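Packing Automation Working Group
Minutes of the review meeting, June 10, 2023
Location: Sturnadcombe site, upper meeting room
Present: operations, packing, maintenance, purchasing. Bondarchuk attended by phone for items 2 and 3.

1. Minutes of the previous meeting
Accepted with one correction. The floor loading figure under item 4 referred to the mezzanine and should be struck. The bench area is on the ground slab and has no such limit.

2. Vumine two-arm handling service - trial status
The service is supplied by Vumine on a monthly subscription and installed by Bondarchuk. The subscription covers the robot, the control software, remote support during day shift and one scheduled maintenance visit per month. Grippers are covered for wear but not for collision damage. Purchasing asked for the collision clause in writing. Bondarchuk will send it.

The trial task remains the handling of wrapped disposable cutlery between baskets and the bench. Packing noted that the wrapped items are harder to grip than the bare stock used in the supplier's demonstration, as the film slides on itself and reflects the overhead lights. Vumine has proposed a matte fingertip pad. No price given.

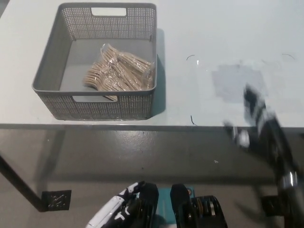

Figure 1. Wrapped wooden forks in the gray mesh basket, right arm in motion over the bench.

Cycle logs were tabled for 7 shifts. The longest run without an operator stop was 38 minutes. Operations considers this short for unattended use but acceptable for a trial. Most stops were logged as "grasp not confirmed", a code that does not separate a missed pick from a double pick. Bondarchuk agreed the code is too broad and will ask Vumine to split it.

3. Basket and bench
The perforated basket stays in use for now. Maintenance would like the basket position fixed with a corner stop - at present it is set by eye at shift start. The bench top is to be wiped down before each run. The white surface was chosen for contrast and no change is requested.

4. Cost
The quoted fee assumes a minimum of 2,000 packs per week. Pollwood, the second bidder, quotes no minimum but charges separately for remote support. Purchasing will put both offers on one sheet, with support and gripper spares shown as separate lines. Installation at a second bench would add 600 dollars under the Vumine offer, cabling excluded.

5. Decision
Trial extended to the end of August on the current terms. No order to be placed before the stop codes are split and a further set of logs has been reviewed. Pollwood to be told that its bid remains open.

6. Actions
Bondarchuk: collision clause, stop codes, price for matte pads.
Maintenance: corner stop for basket, drawing first.
Purchasing: comparison sheet.
Packing: keep a written note of double picks until the new codes are in.

7. Any other business
The spare key for the control cabinet is missing from the maintenance board. To be returned or replaced.

Next meeting to be set once the comparison sheet is out.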